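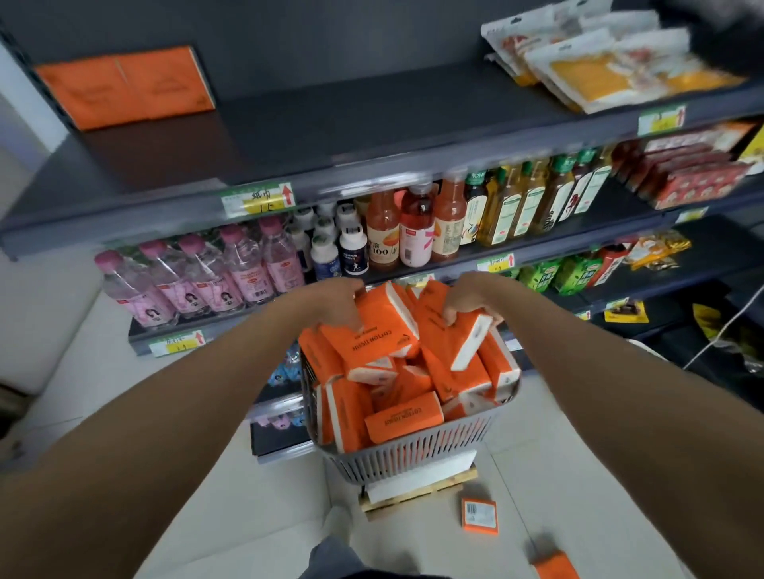 Section 4. Setting up a restocking task in Flomero

By now you should have Flomero installed and talking to your recordings folder (if it isn't, pop back to Section 3 and come back when the status light in the top bar has gone green). In this section we'll take one recorded shelf job, cut it into steps, and hand it to the planner so that it can suggest a grasp order of its own. Set aside a quiet hour for your first go. It gets a lot quicker after that, and most people find they've stopped looking at the manual by their third task.

The worked task all through this section is the tissue basket, the one called "basket_tissues" in your samples folder. It's a good one to learn on, as the packs are all much the same shape and colour and they lie at every angle you can think of, which gives the perception side a proper workout.

4.1 Opening the recording

1. Choose Recordings, then Samples, and double-click basket_tissues. The clip has 3,151 frames, so give it a moment to load on an older machine.

2. Drag the slider to frame 138 and press K to mark it as your key frame. You want both hands in view and a pack held in each of them.

3. Check that the two hand tracks have come up in different colours. If they've swapped sides, press H once. You'll only need to do this at the key frame, and the rest of the clip will follow along.

Note: Flomero calls the tracks Left and Right from the wearer's point of view. People who've come over from Dendent sometimes find this back to front for a day or so.

4.2 Labelling the basket and its contents

4. Pick the Container tool and trace around the rim of the basket. Stay on the rim and leave out the white support underneath, which wants a label of its own (Fixture).

5. Press Shift and G to let the software propose the packs. It will nearly always join two neighbours into one long pack when their orange faces touch. Click the join with the Split tool and it will sort itself out.

6. Go around the basket and accept or reject each proposal. A pack that's mostly hidden should still be accepted, but set Visibility to Partial in the side panel. Please don't be tempted to stretch the outline to where you think the rest of the pack must be! The planner does its own guessing there, and it does it better if you leave it alone.

7. Label the pack on the floor to the right of the basket as Loose item. Loose items stay in the scene for collision checking, and the planner won't try to pick them up unless you tick Recover.

Caution: The front of the basket is slotted, and orange shows through the slots. The proposal step can read these strips as extra packs. Delete them before you go on, or the planner will happily try to reach straight through the front wall.

4.3 Telling the planner about the shelf

8. Open the Shelf panel and click once on the wide, mostly clear stretch in the middle of the upper shelf. Flomero will fill this in as a free zone.

9. Select the two packs standing side by side at the left end and choose Use as pattern. New packs will be placed upright beside them, with the same face outward.

10. Draw a Keep clear box over the heap of white pouches at the right end. They overlap one another and their outlines are too soft to trust, so one generous box is the way to go.

11. If you'd like placement to follow the price tags, turn on Read tags. The tissue tag is handwritten (纸巾, tissues), and handwriting comes back with a low confidence score quite often. Type the item name in yourself if the score box shows amber. You can leave the price field blank, the planner never looks at it.

Note: Bottles and cartons on the lower shelves don't need labels for this task. Enda Ní Chonaill on our perception team suggests a single Keep clear box for the lot, and that's what the sample answer file does.

4.4 Planning with two hands

12. Set Arms to 2 and Retries to 4, then press Plan.

13. Look over the grasp order in the preview. Packs near the rim should come out ahead of anything wedged beneath them. If they don't, go back to step 6 and see whether a Partial was missed.

14. Save as a new version, so the sample stays as you found it.

Caution: Preview first, always. Never send a plan to a live arm while the Split list still has entries in it.

If your plan stops with "Bradley limit reached", the wrists are coming too close together over the basket. Raise Hand spacing one notch and plan again. Ciarán Tierney has written up the stubborn cases in Appendix C, along with the settings for Coughlan mounts.

Section last revised November 2025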